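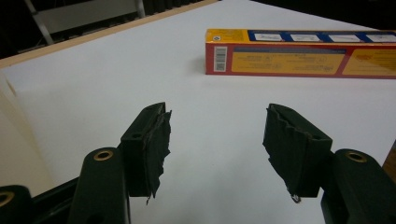

Photo credit: Taretti

Packaging and Everyday Design, Handout 9
Reading a carton before you open it

Welcome back, everyone! I promised last time that we would get to the plain folded carton, and I'm so glad we finally have (it is my favorite week of the course, as some of you have already guessed). Please bring one empty carton from your kitchen, any size, and don't flatten it first.

Start with the grain. Paperboard fibers mostly line up in one direction, and the board bends more easily along them than across them. Try both ways with a cut piece and you'll feel it in your thumbs right away.

Next comes color. A long, narrow carton has very little room on its ends, so the designer usually saves the big areas of color for the long faces and lets the ends carry the small print. Think about how it would sit on a shelf, and which face a shopper meets first.

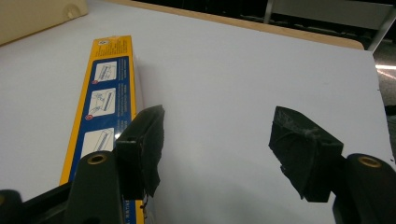

Matubbar: I always thought the glue flap went wherever there was space left over, but on mine it's tucked behind the back panel, and now I can't stop looking for it.

Yes, and do keep looking! The seam generally goes where it will be noticed least. Unfold your carton slowly, trace the flat shape onto paper, and mark the seam, the folds and the grain.

For the costing exercise, work out the board needed for a run of 1000 cartons if each flat blank takes up 565 square centimeters. Leave waste out for now, we'll come to that in the next handout. Tracings are due Fri 26 August.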